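Section 4. Operator Rehearsal in the Simulator

4.1 Purpose of this section

Packing staff at the Cureck site who are reassigned to a Civeo sorting cell complete the rehearsal in this section before they are scheduled on the floor. The rehearsal covers the gripper view, the pick-and-hold check, and the handover record. It does not cover emergency stops or floor access, which are addressed in Section 5.

Employees attend rehearsal during paid hours. Line supervisors shall arrange cover at the packing bench for the full period and shall not ask the employee to make up the time later.

4.2 Before you begin

1. Sign in at the training station with your own employee number. Shared sign-ins are not accepted, as the record is used to set your pay grade.
2. Select Cell, then Rehearsal, then Canned Goods.
3. Wait for the status line to read Ready. Loading can be slow at shift change.
4. Confirm that the speed setting is 50 percent. Do not raise it during your first session.

Note: The simulator and the live cell use the same control panel. Check the top line of the panel for the word REHEARSAL before entering any command.

4.3 Checking the gripper view

1. Press View until the gripper view is displayed.
2. Press Open. The two white fingertips should stand well apart with a clear gap between them.
3. Compare the left and right finger linkages. They should mirror each other.
4. If one side does not match the other, press Reset and repeat step 2. If the fault returns, enter it in the log and call the cell lead.

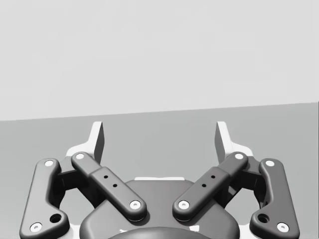 Figure 4-1. Gripper view, fingers open, nothing held.

Operators make this check at the start of every rehearsal and every live shift. Under the former arrangement it was carried out by the maintenance department once per shift. It now belongs to the operator, who has authority to keep the cell stopped until the result is satisfactory. A supervisor may not overrule that decision without a visit from maintenance.

4.4 Pick-and-hold check

1. Press View to change to the table view.
2. Select Can from the item list and press Pick.
3. When the fingers have closed, press Hold. Do not press Place.
4. Look at the can in the grip. It should be upright between the two fingers, with the lid clear of the linkages.
5. Look at the rest of the table. The green sphere is the reference item and must not be selected during this check.
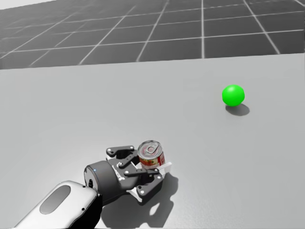
6. Enter Accept or Reject on the panel. If you enter Reject, choose a reason code from the list. Code 2 is used for a tilted item.
7. Press Place, then Home.

Caution: A label partly hidden by the fingers is acceptable at this stage. Do not adjust the grip to expose the label. Label reading is done at the Bermúdez station downstream.

The accept or reject decision replaces the hand inspection formerly made at the packing bench. Experienced packers will find that many of the faults they know by touch must now be judged by eye, and additional sessions are available on request. A request for more sessions is not entered in the employee's performance file.

4.5 Error 415

Error 415 means that the item selected on the panel and the item in the grip do not agree. Press Stop, return to the item list, and select the item again. Do not clear the error from the supervisor's screen. Three occurrences in one session end the rehearsal, and a new session must be booked.

4.6 Completing the record

1. Press End Session and review the summary.
2. Add remarks in the space provided. Remarks on reach, screen height, or glare are passed to Inmaculada Tejada, Workplace Health.
3. Sign the summary and have it countersigned by the cell lead, Fulgencio Escobar, or his designated alternate.

An employee qualifies for live operation after 1,000 recorded picks in rehearsal. Picks made on another person's sign-in are not counted. Employees who choose not to continue may return to the packing bench at their former grade under the terms agreed in May, and should notify Nuria Montes in Personnel in writing.

Section 4 revised Oct 11, 2018. Replaces all earlier copies held at the cell.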